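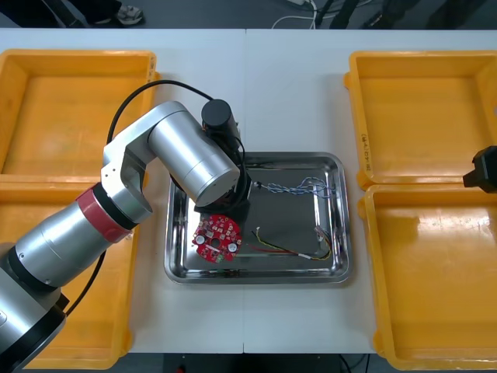 A steel tray on a white worktable.

Clearing out a basement full of old electronics, what goes where?

Posted by slowcooker_ohio in Home and Household
Saturday, August 20, 2022

I am emptying my late uncle's house in Pemholm before it goes on the market. The upstairs is done. The basement is the problem. He repaired things for neighbors for most of his life and kept whatever was left over, so there are shelves of radios, answering machines, cordless phones, two tube TVs, a dehumidifier, a lot of chargers, and then coffee cans and cigar boxes of small parts that I can't identify. Some of the boards have batteries on them. There is also a Darnura upright vacuum in its box that I don't think was ever used.

The regular trash service will not take anything with a cord. A hauling company in Navcombe quoted me $169 for one truckload, and when I asked where it ends up the person on the phone didn't know. I would like to have it recycled if that isn't a huge amount of work. The house has to be empty by the first week of October.

What I need to know:

Is it safe to just box it all up together and take it somewhere?

Do I have to take things apart first?

Is any of this worth selling, or am I kidding myself?

There is an old desktop computer down there too, from 2000 or close to it going by the sticker. I don't know if the hard drive matters at this point.

I have a hatchback, no truck, and I am doing this on weekends by myself. My cousin may come for one day to help with the TVs.

twobrooms
Marked as most helpful by the original poster

I did my parents' place three years ago and had most of the same stuff. Start with the batteries and do them before you box anything. Go through the phones, the remotes, the flashlights, anything with a door on the back, and pull them out. Put a piece of clear tape over the ends of each one. Alkaline AA and AAA batteries can go in the regular trash in a lot of places, but check the county page first. Rechargeable ones should never go in the trash or loose in a box with metal things. That goes double for the flat pouch kind. If you find one that is puffed up, leave it alone, set it outside on concrete away from the house, and call the county hazardous waste line.

Coin cells that are soldered to a board can stay there. Tell the people at the drop-off that the boards have them.

Next, call the county and ask for the solid waste office, not the trash company. They are different people. Ask what days they take electronics, whether you need proof of address (you may need something with your uncle's address on it, so bring a tax bill), and whether they charge for TVs. Ours took everything for free except tube TVs and monitors, which were charged by the screen size.

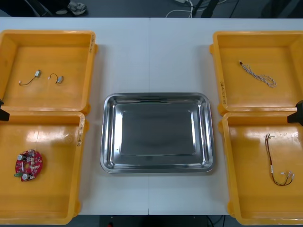 Sort by what the drop-off wants and don't try to be smarter than that. I wasted two evenings separating phone chargers from laptop chargers and then watched a man tip both bags into the same crate. What our county wanted was screens, computers, everything else with a cord, and batteries. Yours might be different, so have the list in front of you when you start.

You don't have to take anything apart. Please don't open the tube TVs or the microwave if there is one. They can hold a charge for a long time after they are unplugged and there is nothing inside that is worth getting hurt over. Same with the dehumidifier, it has refrigerant in it. That one usually goes with the air conditioners and refrigerators, and some electric companies will pick those up if it still runs. Ours did not, but my sister's did.

For boxes, use the small ones from the liquor store. Radios are heavier than you think and the hatchback will be fine with small boxes stacked two high. Keep the cords tied up with string or they catch on each other coming out.

About the computer. Take the hard drive out or have someone do it for you. It is usually four screws. Even an old one may have tax returns on it. If you don't want to do that, ask at the drop-off if they destroy drives and if they give you a paper saying so. If you think there are family photos on it, hold on to the drive until after the sale and deal with it then. You will have enough to do before October.

Whatever you do, walk the shelves once before you start loading and take out the paper. I found a savings bond in the manual for a VCR.

partsdrawer477

I will take the question about selling, which is the one I know something about.

Most of it isn't worth your time. Answering machines, cordless phones, and chargers bring nothing. Radios depend on the age. Plastic clock radios, no. Anything with a wood cabinet or a metal face, take a photo of the front and one of the back with the model number and look up what it sold for, meaning finished sales, not what people are asking. If it comes up under $20 let it go. Shipping a radio is a pain and they get broken.

Tube TVs are the odd one. There are people who want small ones for old video games. List them free, pickup only, and say you can't help carry. If no one comes in a week they go to the county.

The vacuum in the box, sell that locally. Plug it in first so you can say it runs. Check that the bags or filters are still made, buyers will ask.
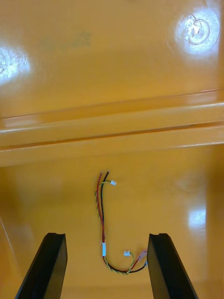
As for the coffee cans, do not throw those out before you have talked to somebody who fixes things. A can of mixed screws and knobs is junk to you but a repair club or a high school shop class will often take the lot. Don't sort it for them. They like sorting it, and you will do it wrong anyway. Ask them to come and look at the shelves if they can and take what they want in one trip. I have gotten whole workbenches that way. The only thing I would pull out is anything that is leaking or sticky. Old capacitors can leak and so can old batteries, and either one will ruin the rest of the can. Wear gloves for that part.

Test equipment is different. If you see a meter with a big dial, or anything with a small round screen and a lot of knobs, that may be worth real money. Set it aside and ask on here with a photo. Same for boxes of glass tubes, even if the boxes are torn.

Scrap value of circuit boards: yes, scrap yards buy them by the pound, and no, you will not get rich. Call first. The yard by Hebden Street in my town has a minimum and sends people home if they are under it. Boards from computers bring more than boards from radios. If you are only going to have one grocery bag of them, put them in with the county load.

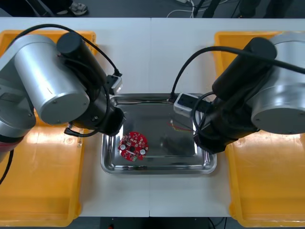 A red circuit board lying in a steel tray.

One more thing on boards. If you break them down yourself you will be at it all winter for the price of a lunch, so I would leave the cases on and hand them over whole.

gus_from_the_lake

just pay the $169. i did my garage and by the time i paid for gas and the tv fees and gave up four saturdays i was over that. they are in and out in an hour

twobrooms, replying to gus_from_the_lake

That is fair if you only have one load. With shelves on every wall I'd ask them how much a truckload is first. The outfit we called counted half a garage as one and wanted the same again for the rest.

slowcooker_ohio, original poster

Thank you all. I called the county and they take electronics two mornings a month, with a charge for the TVs only. I have the batteries out and taped. There were more than I expected, including some inside toys. The shop teacher at the high school in Pemholm is coming to look at the coffee cans next week. I did find a meter with a big dial, and I will post it in a separate thread when I can get a decent photo of it. Still no idea what to do about the dehumidifier. The electric company has had me on hold twice.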